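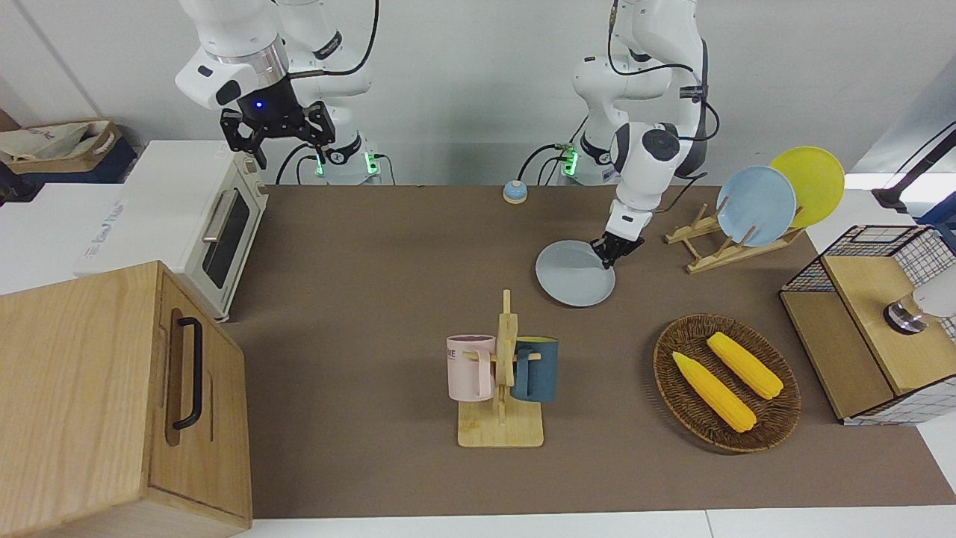
Two-arm setup: policy lifts the plate, then drifts before it gets to the rack

Posted in Manipulation software, April

We have a two-arm kitchen table setup and I'm trying to get one task reliable: pick up a round plate from the mat with the left arm and put it in the dish rack next to the other plates. The right arm has nothing to do in this task and should hold still.

The policy is trained from teleoperated episodes, 144 of them after I threw out the bad ones. It predicts chunks of joint targets and I run them through the Nerier controller. Training loss looks fine. Replay of recorded episodes on the real arms looks fine too, so I don't think it is calibration.

What happens on the robot:

The left gripper closes on the rim and the plate comes up tilted, the same as in the demonstrations. Then there is a small jerk each time a new chunk starts, and after two or three of those the plate is at the wrong angle for the slots. Sometimes it hits the plates that are already in the rack. Sometimes the arm stops above the mat and waits there until the episode times out at 900 steps.

The right arm also creeps. It starts just behind the toaster oven and slowly sinks, although in the training data it hardly moves.

Settings: control loop at 15 Hz, chunk length 34, the whole chunk is executed before the next inference call. Images come from a fixed camera that sees the whole table, plus joint positions for both arms. No force reading. The table has other objects on it (a basket with corn cobs, a mug tree, a service bell) because we use the same layout for other tasks.

Is this a planning problem or a control problem? I was going to collect more data but I'd like to know whether that is a waste of time first.

dishrack_tom

---

Annapurna Varghese

I would look at the chunk boundaries before collecting anything.

At 15 Hz, a chunk of 34 is more than two seconds with no feedback. The rim grasp lets the plate swing a little in the fingers, and whatever it does in those two seconds is invisible to the policy. When the next chunk arrives it is computed from a state the last one didn't expect, so the first target is some distance from where the arm is. The controller goes there as fast as it is allowed to. That is your jerk, and the jerk moves the plate again.

Things to try, in this order:

Log the last commanded target of each chunk and the first target of the next. Plot the difference per joint. If there is a step at every boundary you have your answer in ten minutes.

Execute only the first part of each chunk and then replan. I would start with a quarter of it. You keep the same trained model, only the runner changes.

Blend the overlap. Keep the old chunk's remaining targets and average them with the new ones, with the weight moving to the new chunk over a few steps.

Check what your inference time does to this. If the call blocks the control loop, the arm is holding its last target while the network thinks, and the observation is already old when the chunk starts. Run inference in its own thread, timestamp the observation, and drop the targets that are already in the past. We had this wrong for weeks in our Werholm runner and blamed the model.

The right arm is a separate matter. If you record the measured joint positions as the action, and not the commanded ones, the small sag under gravity is in your labels. The policy then asks for the sagged position, the arm sags a bit below that, and so on down. Check which one you saved. For this task you can also mask the right arm and send it a constant target - it isn't elegant but it will stop it sinking towards the oven while you sort out the rest.

The stopping is probably pauses in the demonstrations. People tend to hesitate just before lining a plate up with a slot. Trim the frames where nothing moves and retrain.

---

hapeta_user_nw

just lower the speed limit in the controller, ours was jumpy and that cured it. Also take the other stuff off the table, the network gets confused by clutter. We use Hapeta though, so the menus are different.

---

Marsh_K

Lowering the limit will hide the jerk, but then the arm lags behind its targets and you get a different mismatch from the one in training. I wouldn't do it except as a safety measure while testing.

I also wouldn't clear the table if the demonstrations were recorded with those things on it. The images would no longer match what the policy was trained on. If you want it to cope with changes, move the basket and the mug tree between episodes when you next record.

One thing to add to Annapurna's list. With only the fixed camera, see how much of the slots is hidden at the moment the plate comes in. The plate itself can cover them. A wrist camera helps a lot with the last few centimetres. If you can't fit one, you could let the policy do the pick and hand over to a planned motion for the insertion, with the rack pose measured once and the rack fixed down. Altach has a planner node that accepts an attached object as a disc, and that is close enough for a plate. You will need the angle of the plate in the gripper, so it only works if the grasp is repeatable.

---

dishrack_tom

Thanks. Plotted the boundaries and there is a step on nearly every one, worst on the left wrist. The inference call was blocking as well.

Now replanning every eight steps with blending, and the lift is smooth. I had saved measured positions as actions, for both arms. The commanded ones are in the raw logs so I can rebuild the dataset without recording again. Right arm is masked for now.

Insertion still misses when the plate comes up very tilted. Will trim the pauses, retrain and post the plots in this thread.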